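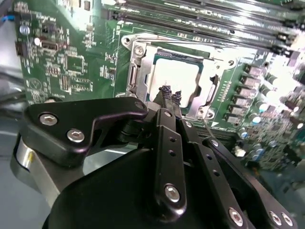 About Foter

Foter is a small baking school on the hill side of Troddale, two doors up from the chemist. Arlindo Holanda opened it after 30 years of making other people's rolls, mostly at night, and he still can't sleep past four in the morning. Classes start at ten, as a kindness to everyone else.

We teach bread and the plainer sort of cake. Sourdough, rye, milk loaves, buns with too much butter in them. We don't do sugar flowers. If you want sugar flowers, there is a very good woman in Bornberg and we'll happily give you her number.

Each course runs for 2 days, with lunch, and lunch is whatever came out of the oven plus soup. You'll go home with more bread than you can carry, a starter in a jar and flour in places you'll find later in the week.

Our flour comes from Fonseca, a mill that has never once delivered at the time it said it would. The flour is lovely, so we keep ringing them up and they keep being sorry. We get through 400 kilos in July alone – the summer courses are the busy ones – and the kitchen gets very warm, so wear something you don't mind ruining.

Aprons are provided. Please give them back.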